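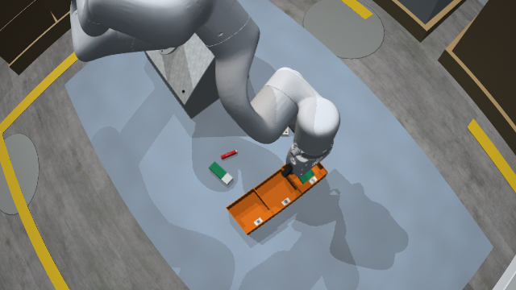 Sorting task, simulator side. February, started 4.15 pm

Back on the tray task after the break. The club wants the sim policy ready before anyone is allowed near the real arm, and I still think we are doing this in the wrong order, but I was outvoted, so here is where it stands.

Setup as now checked in: three-compartment orange tray, one marker tag per compartment, arm on the grey pedestal. Objects are the small green one, the thin red one and the block with the green top and the white end. The tray is placed on the diagonal on purpose. Last term's version had it square to the base and the students' code had quietly learned that, so the first time somebody nudged it by a few degrees the whole thing fell over.

Funmilayo Adeyemi's group have called their controller Drusta. The other group's is Skitell. Both claim to read the tags first and plan second. I have read both and I believe it of Skitell. Drusta reads the tags, stores the result and then, as far as I can follow it, never looks at that variable again. Asked for an explanation. Was told it "comes in later". Will believe it when I can grep for it.

Runs

Batch of 49 with Skitell, default lighting, seed 1401. I am not writing the success figure in here until we agree what a success is. At present the scorer gives full marks if the object's centre is inside the compartment walls at the final step. It does not ask whether the gripper has let go. An arm that shoves the green piece into the right-hand compartment and stays there leaning on it until the clock runs out gets the same mark as one that places it and backs off. That is generous to the point of being useless. I'd want:

- gripper open at the end
- gripper clear of the tray walls
- object still in the compartment after a short wait with the arm parked

Funmilayo objects to the last one on the grounds that it makes every episode longer. It does. We have the time.

Second complaint, the tags. When the gripper is down in a compartment the wrist is right above the tag, and an overhead view can lose it. Neither group handles a lost tag. Skitell holds the last pose, fair enough if the tray stays put, and in our sim the tray is fixed so of course it stays put. On the bench it will slide. I tried freeing the tray at step 2970 of a long run to see what would happen and the controller carried on placing into where the tray had been. No warning in the log.

Third, shadows. The floor under the arm gets big overlapping ones and I had assumed that would upset the colour threshold on the green. It didn't in this batch. I don't take much comfort from that. The shadows are soft and the lighting never changes, so the threshold has been tuned to one room that doesn't exist. Vieira (the lighting randomiser, for whoever is reading this who joined in January) has been sitting in the repo unused since the autumn. Please can someone turn it on. If the numbers drop, good, we will have learned something.

The red piece

Nobody has a grasp for it that I trust. It is thin and it lies at an angle, and the current approach is to come straight down with the fingers at a fixed rotation and hope. Skitell has a rotation estimate but it flips by a half turn between steps, so the wrist dithers. Easy fix for a symmetrical object: wrap the angle. Left a note in the code for them and did not fix it myself, with some effort.

On the competition

The Flastance entry form asks for "evidence of transfer to hardware". We have none. Two of the students wanted to send a sim video and describe it as a preliminary result. I said no. If the form goes in, it says simulation only, in the first line. Their judges will see it's rendered anyway, and I'd prefer they read it from us.

I remain unconvinced that a good score here tells us much about the bench. Friction is the default value, contact is the default value, and the object masses were typed in by someone who did not weigh anything. Kitchen scales are in the cupboard by the sink.

To do

Scorer: add the three checks (me)
Weigh the objects, put the masses in the config (Skitell group)
Show me where the tag reading is used (Drusta group)
Vieira on, same seed, same 49, compare
Free the tray properly, from step 0

Left the Vieira run going at 6.40 pm. Log goes to the shared folder, please don't restart the machine.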